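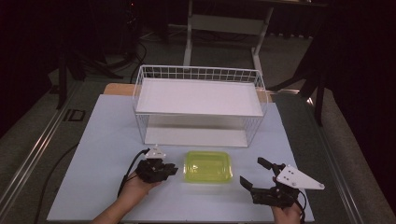

Gradon Market starts lending lunch containers at its Laxdal store

Shoppers at the deli counter in Laxdal can now take their food home in a plastic container that the store wants back. Gradon Market put the first 49 containers out this week, along with white wire units near the front entrance where empty ones can be dropped off.

The containers replace the throwaway boxes for hot food and salads, but only for customers who ask. Anyone who prefers the old kind will still get one.

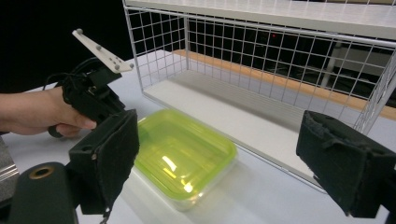 Erin Maddock
Staff Writer, Local Business

October 7, 2021

The container is a plain rectangular one with a clear base and a translucent green lid, rounded at the corners. The store picked the green lid so the counter staff can tell its own containers apart from the ones people bring from home, which have been allowed at the deli for a while and will still be allowed.

Borrowing one costs $3, which is added to the price of the food and shown on its own line on the receipt. The money comes back when the container does. Customers can have it in cash at the service desk or leave it on their store card and use it the next time. There is no deadline for returns, and a container that never comes back is treated as sold.

The store asks that containers be rinsed before they are returned. They don't need to be washed properly at home. Staff collect them from the drop-off units at the end of each shift and run them through the dishwasher in the deli kitchen, the same one used for trays and serving spoons. Lids and bases are washed separately and checked for cracks when they are put back together. A base with a chipped rim is taken out of use, and the lid is kept if it still fits another one.

The drop-off units are made of white wire in a square grid. Empty containers go on the flat panel at the top, or inside if the top is full. The deli manager said the store first tried a closed bin with a slot, but customers pushed containers in with the lids off and the lids ended up at the bottom under everything else.

"With the wire you can see what's in there from the register," the manager said. "If it's filling up, somebody walks over and empties it."

There are two units for now, one beside the carts and one at the end of the service desk. A third may be placed by the side door, where many of the lunch customers come in, once the flower display has been moved for the winter.

The lending program is run with Flevent, a kitchen supply firm in Tetska that provides the containers and replaces the worn-out ones. Flevent began a similar program in February at the cafeteria in its own building. By the end of the summer, the company said, its containers had gone out and come back more than 1163 times. The cafeteria does not charge a deposit, and the company said it lost fewer than it had planned for.

Gradon Market expects to lose more. Cafeteria customers eat in the same building and walk past the return spot on the way to their desks, while people who shop in Laxdal may live a good drive away and come in every other week. The store said it would rather start with a small number and see how long a container stays out before ordering more. It will also look at whether the deposit is high enough to bring them back and low enough that people don't mind paying it.

For now the container comes in a single size. It holds a regular portion of the hot dishes, or a salad if the dressing is carried separately. Soup is not part of the program. The lid fits closely, but the deli does not want to promise that it will stay on in a car, and soup will go on being sold in paper cups. A smaller container for side dishes is being considered, and customers have already asked for one with a divider.

Prices are worked out the same way as before. The counter scale has been set with the weight of the empty container, so customers pay only for the food. Anyone bringing a container from home should still have it weighed first.

The containers can go in the refrigerator and the freezer. Flevent says the base can be used in a microwave but the lid should be taken off, and a sticker with that information is on the counter next to the tongs. The store decided against putting stickers on the containers themselves after finding that the glue was hard to get off in the dishwasher and left a gray patch that looked like dirt.

Some customers at the counter on the first day were interested and some were in a hurry. A woman buying lunch for her office took several and asked if one person could bring them all back. The store said yes. Returns do not have to be made by the person who borrowed the container, and no name is taken when it goes out. Whoever hands it in gets the deposit.

A man who works at the garage across the road said he would try it but expected to have a pile of green lids in his truck by the end of the month.

Another customer asked whether the containers could be swapped, a used one for a full one, without the deposit being paid out and charged again. They can, but only at the deli counter. The clerk takes the empty container and fills a clean one, and nothing is added to the receipt. Containers left on the wire units near the entrance do not count as a swap, and customers who want their deposit should take the container to the service desk instead of leaving it there. A sign on each unit says so. The store admitted that the wording on the first sign was unclear, and a new one was put up the following morning.

Money from containers left without a claim goes toward replacements.

Gradon Market's other store, in Tetska, is not taking part yet. Its deli kitchen has a smaller dishwasher that is already busy most of the day, and there is little room by the entrance. Containers borrowed in Laxdal can't be returned there for the time being, although the company hopes to change that in the new year.

The deli counter in Laxdal opens with the store and closes an hour before it. Containers can be dropped off whenever the store is open. Deposits are paid out during service desk hours, which are posted at the entrance.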